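Print | E-mail

Ojo settles in as Skarodwood's distance coach

2/10/25
By staff

Musa Ojo keeps the stopwatch in his left hand and a folded sheet of paper in his right. The sheet has the workout on it, and by the end of practice it usually has writing on both sides.

Ojo is in his first winter as head distance coach at Skarodwood High, where he ran the mile and two mile as a student. He took over in December, a few weeks after the cross country season ended, and went straight into indoor track with 20 runners and no indoor track.

"We run in the halls when it's icy and on the road when it isn't," he said. "The long hallway by the music rooms is good for strides. You have to slow down before the double doors."

Skarodwood does not have a facility of its own for winter meets and travels to Desden for most of them. The oval there is a flat 200 meters, and Ojo said the first meet was an adjustment for the younger runners, several of whom had never raced on turns that tight.

"They went out like it was outdoors," he said. "The two-milers were in trouble by lap five. We talked about it on the bus and the second meet was better."

He did not plan on coaching. After college he ran on the roads for a few years, worked for a flooring company and helped with the summer running club in Tirkosden when they needed an adult who could keep up with the older kids. He did that for three summers. When the Skarodwood job opened, two of the club parents told him to apply.

"I put it off until the day before it closed," Ojo said. "I had the form filled out on the kitchen table. I wasn't sure about the hours."

The hours have been long. He leaves work at 2:30, and practice starts at 3:15. On meet days he gets home after 10. His employer lets him start early in the morning to make up the time.

Ojo's own best season at Skarodwood was his junior year, when he ran the anchor leg on a 4x800 relay that placed third in the conference. He was injured for most of his senior year with a stress fracture in his foot. He said that year is the reason he is careful with mileage now.

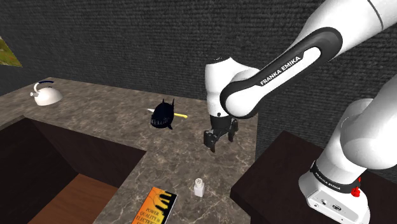

"I ran on it for two weeks before I told anybody," he said. "I tell them about that the first day. If something hurts in one spot, and you can put your finger on it, you come see me."

The team runs less than it did in past winters. Ojo cut the Saturday long run back and added a second easy day in the middle of the week. Some of the seniors were skeptical. He said he showed them the plan through the end of outdoor season so they could see where the harder weeks were.

"They're used to being tired all the time and thinking that's training," he said. "I was the same way. I want them fast in May."

The cross country team finished 13th at the sectional in the fall, before Ojo was hired. Most of that group is back. Only two of the top seven are seniors, and he expects to have a full 3,200 group for outdoor track, something the school has not had in a while.

He would not pick out one runner to watch. He did say the sophomores have surprised him, mostly in the relays, where they have been racing each other for spots every week.

"There are four of them and they're all within a couple seconds," Ojo said. "I keep changing the order. They ask me before every meet and I don't tell them until warmups."

The next big date is the Usman Invitational, which Desden hosts at the end of the month. There were 231 entries last year. This year there are 294, and the meet has been split into two sessions, with the distance races in the morning.

Ojo said he likes the morning start. The bus will leave at 6 and he has told the team to eat before they get on it.

"I ran that meet twice," he said. "I got lapped in it once, freshman year. I remember where on the track it happened. I showed a couple of the freshmen and they thought it was pretty funny."

He plans to enter a 4x800 for both the boys and the girls, and to let the two-milers choose whether to double back in the mile. After that the team has a light week before moving outside, if the weather lets them. The outdoor track at Skarodwood was under snow last week, with one lane shoveled on the home straight.

"The throwers did that," Ojo said. "I owe them pizza."

Print | E-mail

Related items
Skarodwood girls open indoor season at Desden
Usman Invitational moves to two sessions
Tirkosden summer running club sets sign-up dates
Winter sports schedule changes
Desden boys win relay title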